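第3章 住まいの収納と片づけの経済

この章で学ぶこと
・収納量と収納率のちがい
・「使う場所にしまう」の原則とその限界
・物を減らす費用、持ち続ける費用

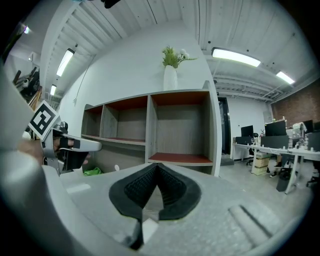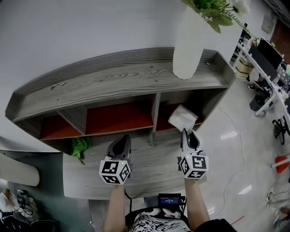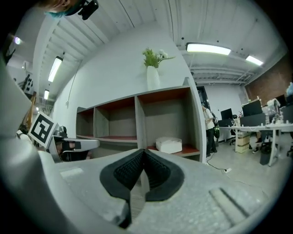
図3-1 中央の写真:木目のある灰色の棚。仕切りで分かれ、奥の面は暗い赤橙色。

3.1 はじめに

家の中の物は増える。放っておけば増える。引っ越しのたびに減らしたつもりでも、次の引っ越しではまた箱が足りない。なぜか。この章の出発点はそこ。

収納というと家具の話、あるいは性格の話にされがち。几帳面な人は片づく、そうでない人は片づかない。しかし家政学ではそういう見方はとらない。物の量、置き場所の容積、出し入れの手間。まずこの三つを分けて考える。性格は後まわし。

用語を先に。収納率とは、住戸の床面積に対する収納部分の床面積の割合をいう。床面積60平方メートルの住戸に、押入れやクローゼットが合わせて6平方メートルあれば、収納率は10パーセント。計算は簡単。ただし天井までの高さは入っていない。棚が一段しかない押入れも、四段に区切った押入れも、同じ数字になる。ここが落とし穴。試験でもよく間違える。

もう一つ、収納量。こちらは容積で考える。奥行きの深い棚は容積こそ大きいが、奥の物は手前の物をどけないと出せない。結果、奥は死蔵品の場所になる。容積を使い切ることと、使いやすいことは別。

3.2 アニッツ団地の例

本章では通して、アニッツ(Anitz)団地の16世帯を例に使う。聞き取りは7月、暑いさかりに行われた。間取りはすべて同じ。家族構成はばらばら。単身もいれば三世代もいる。

各世帯に聞いたのは次のこと。
・この一年で一度も使わなかった物はどこにあるか
・毎日使うのに、取り出しにくい物は何か
・捨てようとして捨てられなかった物と、その理由

一つ目の答え。多かったのは天袋と、玄関わきの物入れ。どちらも目の高さから外れている。見えない物は使われない。使われないが、捨てられもしない。16世帯のうち14世帯が、天袋の中身を全部は言えなかった。

二つ目。掃除機、来客用でない方の座布団、薬箱。意外に多いのが爪切り。使う場所が決まっていない物は、しまう場所も決まらない。居間で使う人と洗面所で使う人が同じ家にいれば、爪切りは家の中を移動しつづける。二つ買えばよい、という答えもある。では、二つ買うのは無駄か。3.4節で扱う。

三つ目がいちばん難しい。「高かったから」「まだ使えるから」「もらった物だから」。このうち「高かったから」は、経済学でいう埋没費用にあたる。払ったお金は、持っていても戻らない。わかっていても手が止まる。頭で理解することと捨てることの間には距離があって、その距離をどう測るかが次の節の課題となる。

3.3 置き場所の値段

物を置くにもお金がかかる。家賃を床面積で割ってみる。1平方メートルあたり月1000円の部屋なら、床を1平方メートル占める段ボールの山は年に12000円。10年で12万円。中身がそれより安ければ、考えなおす余地がある。持ち家でも同じこと。ローンや税、修繕費を面積で割ればよい。

ただしこの計算には弱点がある。段ボールをどけても家賃は下がらない。空いた床を何かに使ってはじめて、その値段に意味が出る。子どもの机を置く、布団を敷く、何も置かずに通り道にする。通り道も立派な使い道である。地震のときはとくに。

外部の貸し倉庫という手もある。料金は安く見えるが、往復の時間と交通費が計算から抜けやすい。冬物を取りに行くのが面倒で、もう一着買ってしまったという例がアニッツでも出た。これでは倉庫代とコート代を二重にはらっている。

なお床面積の測りかたには壁の中心で測るものと内側で測るものがあり、数字が少しずれる。本書では内側の寸法で統一するする。図面を写すときは注意。

やってみよう
自宅の一部屋を選び、収納部分の幅と奥行きを巻尺で測る。収納率を出す。つぎに、その中で一年使っていない物の占める容積を見積もる。正確でなくてよい。見積もりと、実際に出して測った値を両方ノートに書くこと。ずれの大きさも記録。出した物は当日中に戻すか、行き先を決める。床に積んだまま次の日を迎えないよう注意。

次節では、二つ持つことの費用を取り上げる。爪切りと、はさみと、傘。電卓を用意しておくこと。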